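Vudport Hand-Guiding Kit, after a winter of bin picking

I put off writing this one up because I wanted to live with the kit through at least one full change of parts, and we finally got there in February, so settle in, I have a lot to say and most of it is fond.

Some background first. We're a small shop that sorts and repacks returned goods for Kasgate, and what comes back to us is never the same twice. Bottles, boxes, lids, tubs, all sizes, all mixed together. Programming a pick for every one of those the old way, point by point, was eating up my evenings. The Vudport kit promises that you can show the arm what to do, either by taking hold of it and moving it yourself or by driving it from a hand controller, and that the software will turn a handful of those showings into something the robot can repeat on parts lying in new places. That's a big promise, and I was ready to be grumpy about it.

What you get for your 2000 dollars is a force-sensing handle that bolts on near the wrist, a hand controller with a squeeze switch, a license for the recording software, and a printed guide that somebody clearly took care over (bless them, it lies flat when you open it). There's a cheaper bundle at 980 that leaves out the handle and gives you remote control only. I'll come back to that, because I think plenty of people would be happier with it.

Setup took me most of an afternoon. The handle went on easily. The payload settings did not, and until those are right the arm drifts gently downward when you let go, like a tired shopping cart. Page 2 of the guide tells you to set the payload first. I read page 2 afterward.

Once it's dialed in, though, moving the arm by hand is a real pleasure! You squeeze, it goes soft, and you walk the tool to the part the way you'd guide a child's hand around a pencil. My colleague Orathai Intarasuk had never taught a robot anything before, and she had recorded her first decent pick before her coffee was gone. Where it gets awkward is deep bins. You end up leaning over with your elbow in the air and your own arm between your eyes and the part, and you can feel your shoulder creeping into the recording – every little wobble gets saved along with the good bits.

That's where the hand controller wins. You can stand wherever you see best, and the slow mode is slow enough to bring a suction cup up to a curved side without shoving the thing across the floor. There is a small lag, which you stop noticing after a day or so, and the wrist rotation is mapped backward from what I'd expect. You can flip it in the settings, under a menu called Comfort, of all places.

We recorded 667 showings over the winter, and I kept every one, even the embarrassing ones. The software lets you trim the start and end of each, tag it, and mark it as good, poor, or "recovery," meaning you fumbled and then fixed it. I love that last tag. Our early recordings were all tidy and careful, and the arm learned to be helpless the moment a part rolled. Adding some honest fumbles made a bigger difference than anything else I tried.

Glossy parts were harder going than plain boxes. A shiny metal bin throws the color of a bright bottle right back off its wall, so I'd tell any newcomer to include plenty of those in their recordings, at different angles and with other things sitting close by.

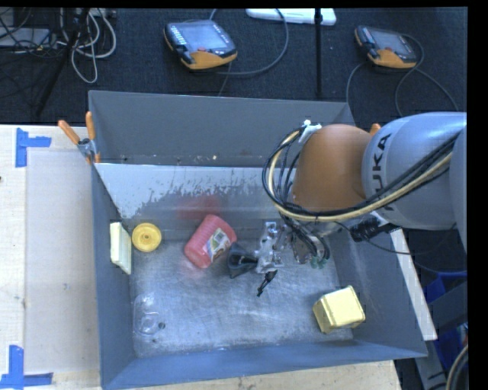 Somboon wrote back after reading my draft that I was being too kind to the handle: in his shop they bought the full kit, used the handle for a week, and have done everything by remote control ever since. He also wished I'd complained about the export, which only saves one recording at a time unless you pay for the larger license.

He's right about the export, and I should have been crosser about it. On the handle I'll hold my ground. For wide, easy motions, like carrying a part over to the outfeed and setting it down, I still reach for it every time, and new people learn from it faster. I also tried the Fliltlow controller for comparison, which feels nicer in the hand but has no recovery tag, and I missed that tag within the hour.

If your bins are deep and your budget isn't, get the 980 bundle and spend an extra afternoon practicing in slow mode. If you have several people to train, the full kit is worth the money to me, and I'd buy it again. Do the payload settings before you bolt anything else on, and buy a longer cable for the controller while you're at it – the one in the box just about reaches the far side of our table.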